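House Rules, Revised Again

The Cludby bedroom has a new edition of its rules, the fourth, and it now fits on one sheet if you use both sides and have good eyesight. Larasati Pillai wrote most of it. Syahrul Simanjuntak wrote the part about cables, and you can tell.

The old edition had 17 rules, several of which disagreed. Rule 6 said to stop the robot whenever a person stepped onto the carpet. Rule 11 said a person should stay on the carpet whenever the robot was running. The Drulside site followed one, we followed the other, and both sites passed their yearly check, which tells you something about the yearly check.

What's new:

Agree on a start before the arms move. A nod doesn't count. Say the word and wait for the word back.

The person in the room holds the stop button. Holds it, in a hand. The shelf by the door has had its turn.

Keep 1000 millimeters between your feet and the nearest hand of the robot while it is live. The draft said 800, and then Larasati measured how far the arms swing when they change their minds.

Clothes go on the bed the way people leave them. We went through 552 runs from the spring and more than a few began with a shirt so neatly laid out that the robot had very little left to do. If you find yourself smoothing a sleeve, step away from the sleeve.

Write down failed runs. A log with no failures in it goes back to whoever signed it, with a note, and the notes from Dreltevow are getting shorter and less kind.
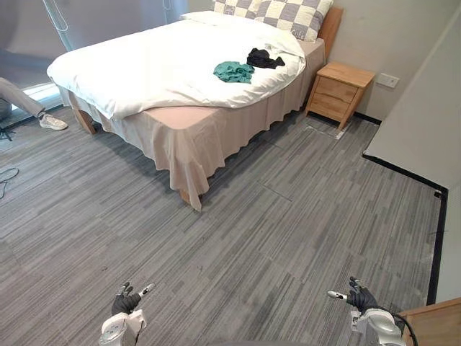
Then there are the cables. Syahrul wanted every one of them taped flat, including the ones that move with the arms, and had to be talked down. The compromise is that anything lying on the floor gets walked and checked before each session, and anything attached to an arm needs enough slack for a full reach. He would like it known that he still prefers tape.

Oh, and the rule about shoes is gone. We couldn't find anyone who remembered what it was for. Wear some.

The new sheet takes effect in June. Comments go to Larasati before then, preferably with a rule number attached, and complaints about the print size go to Syahrul, who chose it.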